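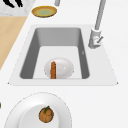

A white bowl in a deep gray basin, with the faucet up on the rim.

I used to be a person who ate dinner at a table. I had placemats! Then I moved into a one-bedroom above a dry cleaner, took a job with a long commute, and somewhere along the way I became a person who eats dinner standing at the sink, holding a fork in one hand and my phone in the other.

I'm not proud of it, but I'm not as ashamed as I used to be either. When I mentioned it to the people I work with, I got a lot of nodding. One of them eats cereal over the sink every night at eleven. Another does peaches there, and only peaches, because of the juice. A third told me she has a perfectly good dining set from Van der Linden, a wedding present, and uses it to sort mail.

So this spring I decided to look into eating alone - how we do it, where we do it, and whether I could get any better at it. I gave myself until the end of May.

My first stop was Sudon, a little lunch counter three blocks from my office. It has 18 stools and no tables, and every stool faces the kitchen. You can't really bring a group, so everyone in there is either solo or pretending to be. I went on a rainy afternoon with a paperback I had no plans to read. I ordered the barley soup and a grilled cheese, and for the first ten minutes I was sure everybody was looking at me. They were looking at the grill. There's a man who works it like he's playing the drums, and once I started watching him too, I forgot to feel weird.

I've been back a lot since then. I have a favorite stool now (second from the wall, near the pie case, out of the draft). I don't bring the book anymore.

Restaurants are the easy part, though. Somebody hands you a plate, and the plate goes on a counter, and there you are having a meal. Home is where I fall apart. At home there's no one to stop me from calling six crackers and the end of a block of cheddar "supper."

My mother, who has lived by herself for years, thinks this is ridiculous. She cooks for one every night and does it properly, with a vegetable. When I told her about the sink she was quiet on the phone for a while and then asked if I needed money. Her advice was to quit buying food for the person I wished I was. No more giant bags of kale. Buy one pork chop. Buy one potato. The guy at the meat counter will sell you one pork chop, she said, he's not going to call the police.

She was right about the pork chop. It took me three tries to say "just one, please" without adding a story about why.

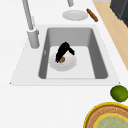 One small round bite on a white plate.

The next thing I changed was the dishes. I'd been working my way through a big mismatched stack, and with a big stack you can go days before you deal with anything. I boxed up most of it and drove it over to the thrift store in Detinow, which is a nice drive if you take the river road and a terrible one if you don't. I kept a couple of plates, a couple of bowls, two mugs and the good glasses. Now if I want to eat off a plate, I have to wash a plate. I was grumpy about this for a week and then I stopped noticing.

Then there was the matter of the table. I didn't own one, and I'd been telling myself the apartment was too small for one. I measured. It wasn't. I found a drop-leaf in a secondhand shop on Skirier Street with one wobbly leg and a water ring the size of a saucepan, and I paid $300 for it, which my mother says was too much. She's probably right about that too, but I love it. With the leaf down it's hardly deeper than a bookshelf. It sits under the window, and I can see the bus stop and the back half of the bakery, and at seven o'clock there's a dog that gets walked past in a yellow raincoat whether it's raining or not.

I'd like to tell you I sit there every night. Most nights I do. I put a napkin down. I put my phone on the bed, in the other room, and the first few times my hand kept patting the table looking for it. I eat slower, and I've noticed I get full sooner, and I taste things more, which was sort of bad news about my cooking. I've started using salt earlier. I bought a lemon.

I also made a rule that I have to eat one dinner a week I'd be happy to serve somebody else. It doesn't have to be fancy. Last week it was eggs and beans on toast with a lot of black pepper, and I lit a candle for it, a stubby one left over from a power outage. The week before that I tried a fish thing with 1,000 steps and wound up having toast anyway.

And yes, I still eat over the sink sometimes. Plums, mostly. Anything with powdered sugar. Leftover cold noodles if I'm coming in late with my coat still on. I asked the peach guy at work if he'd ever thought about moving to a chair, and he looked at me with real pity and said I obviously wasn't buying very good peaches.

He wrote down the name of his fruit stand for me. I'm going on my next day off.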